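Garment Handling and Care – session 2 notes
Nouhaila Samir
8/7/24

Two halves today. The floor round the work table (leads, adapters, what gets plugged where), then one garment from heap to folded stack. Bring the Jukivix booklet, we use the symbols page. If you missed session 1 read the sorting sheet first or half of this won't make sense. 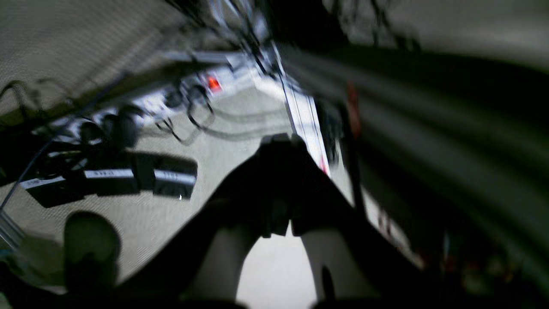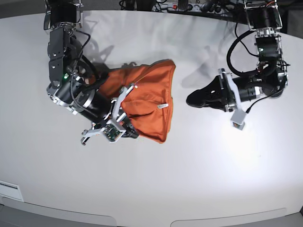
First: power strip, plugs and adapters on the floor. Second: orange garment bunched on the white table, small pale label showing.

PART A – FLOOR

Start at floor level, always. Steam irons and lint shavers come out later and by then you've got cloth in both hands and won't be looking at your feet.

Look at the strip in the first picture. Switch lit, so treat everything on it as live. Plugs crowded along it, loops of thin black cable beside it, two adapters on the floor further off. What would you move first? Write it down before we discuss.

My order:
Switch off at the strip. Red light out.
Trace each lead back to what it feeds, one at a time. Do not pull a lead to see what moves.
Tag both ends. Masking tape flag, pencil, one word.
Anything nobody can name – unplug, bag, shelf. Comes back if somebody complains.
Coil the slack in wide loops. Hook and loop tie, never a knot, never tight round the adapter body.
Adapters label side up so the rating can be read without picking them up. Not stacked and not under cloth, they need air.
Switch on, check each item.

Loads. Our strip in the teaching room is 3000 watts total, printed on the back. Read yours. The iron goes straight into the wall socket, always. Same for the steam generator. Lamps, chargers and the lint shaver can share the strip.

Fallen garments: if a piece drops in among the leads, lift it straight up. Dragging it catches plugs and picks up floor fluff, and fluff on dark knits is ten minutes with the roller.

Hanging cords at the back of the desk – gather and clip to the underside, clear of where knees go. Caltari clips are fine on painted metal, they do not hold on fabric panels (tried it, all on the floor by lunch). Use pins with a loop for those.

PART B – THE GARMENT

Why a white top? Shows up loose threads, pins, stains, colour bleed. Wipe it down before anything goes on. Saturated colours like the orange in the second picture can leave a trace on a damp surface, so dry it as well.

1. Read before you fold
Find the label. On the orange piece it's the small pale one lying on the cloth, which saves a hunt. Usual places if you can't see one: side seam inside low down, back of neck, inside waistband. Don't tug it. If it's been cut out, treat as unknown: cool wash, no tumble, separate from lights.

Copy the symbols onto your card. Wash tub, triangle, square, iron, circle. In that order every time so the cards match.

60 in the tub means maximum, not target. Most of what comes over this table wants a lot less.

2. Open the heap
Don't grab the middle. Middle lifts give you a triangle with everything hanging off one point, deep creases running to your fingers, and you can't tell sleeve from hem.

Instead –
find any edge (a hem is thicker, you feel it before you see it)
run along the edge to a corner or seam end
hold that, let the rest hang
find the matching point with the other hand
lower it on to the table far edge first and draw it towards you

Pointed folds at the corner of a heap, like the one resting on the table in the picture, are a good place to begin. Nearly always leads you to an edge. Not garanteed, sometimes it's just a fold. Follow it and see.

If the upper edge is under tension, slacken before you turn the piece. Knits especially. Pulling against a held edge stretches one side and then your fold never squares up.

3. Flatten
Palms, flat, centre outwards. No scrubbing. Deep creases: leave five minutes under the pressing cloth before you reach for the iron, a good half of them drop out.
Check now for: buttons loose, hem down, pulls, marks. Write on card. Easier here than after folding, obviously, people still skip it.

4. Fold
Shirts and tops, 3 fold method:
Face down. Collar or neck away from you.
Side in to the shoulder midpoint, sleeve laid back down its own length.
Other side same.
Bottom up in thirds.
Turn over, label inside.

The Pudatent board is there if you want it. Quick for a stack of the same size, a nuisance for anything odd shaped. By the end of the course I'd like you off it.

Trousers – leg on leg, crotch point tucked back so the outline is straight, then thirds.
Anything with no obvious shape: make a rectangle by whatever means, then thirds.

5. Stack
Fold edge facing out. Heavy at bottom. Oranges, reds and deep blues not against whites until they've been washed at least once. Tissue between if you have to.

JELÍNEK METHOD – short note
Asked about this last time. The Jelínek way is to sort by edge type before colour (hemmed, ribbed, raw) so the hands repeat the same movement. Works well on big mixed loads. For the few pieces we do in class it adds a step. Try it at home if curious. Not assessed.

COMMON SLIPS
Folding on top of a second garment. Clear it to the side first.
Card not filled in.
Iron parked flat while reading the label.
Lead across the table top. Leads come up at the end of the table nearest the wall and nowhere else.
Label left sticking out of the neck on the finished fold. I will unfold it.

PRACTICE BEFORE NEXT TIME
One top, one pair of trousers, one awkward thing of your choice. Start each from a proper heap, dropped, not arranged. Edge first. Card for each.
Also draw a quick plan of the leads under a table or desk you use, with a name against every plug. Pencil is fine.

Next session: pressing, damp cloths, when to leave it alone. Bring a tea towel, cotton, plain. Cards handed in at the start please, not at the end, I need to see them befroe we press anything.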